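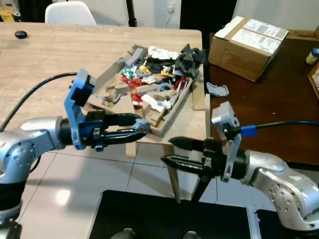
## Sorting assistant, small mixed goods - Garkbridge

Garnon takes in trays of mixed small items and sorts them so they can be used again, sold on in lots or sent for recycling. We are hiring 2 part-time sorting assistants for our Garkbridge workroom.

A tray comes to you full and jumbled. Paper or foam might be lying across pieces of wood or cardboard, with small colored parts in between and something crumpled at the back. Your job is to empty it, decide what each thing is made of, and put it where it belongs.

### What you will do

- Empty one tray at a time and sort the contents by material, then by size
- Pull out anything sharp, leaking or containing a battery and put it in the red hold box
- Flatten card and set aside wood offcuts longer than your hand
- Match loose parts to sets when the set is on the Climum list
- Fill in the tray sheet, including the line for items you could not identify
- Wipe down the tray and return it to the rack at the end of the shift

Ask about the unidentified items. The shift lead would rather look at a piece for a minute than find it later in the wrong bin.

### Hours and place

Shifts are four hours, mornings or afternoons, four shifts a week. You can choose mornings or afternoons when you start, but we ask you to keep to it for the first 90 days. The work is done at a table and you may sit or stand. Full trays are lifted from a waist-high cart and the heaviest weigh 70 ounces.

The workroom is on the ground floor, with step-free entry from the parking lot. There is a break room with a fridge and a microwave. Street parking is free on the Ra side of the building - the lot itself fills early.

### What we are looking for

No experience is needed. We train everyone for the first two weeks, and training is paid at the full rate. You should be able to

- tell common materials apart by sight and touch, or be willing to learn
- handle small parts for most of a shift
- read and write short notes in English
- tell colors apart well enough to follow a color-coded bin chart (talk to us if this is a problem, we have a labeled chart too)

Experience in a thrift store, stockroom or repair shop is useful. Please mention it if you have it.

### How to apply

Send a short note to Hyun-seo Choo at the Garkbridge office, or leave one at the front desk. Tell us which shift you want and when you could start. A resume is fine but we don't require one.

Applicants we want to meet will be asked in for a half-hour visit. You will see the workroom and sort one tray with the shift lead. Bring closed-toe shoes. Gloves are provided in small, medium and large.

Posted 2024-08-17. Open until both positions are filled.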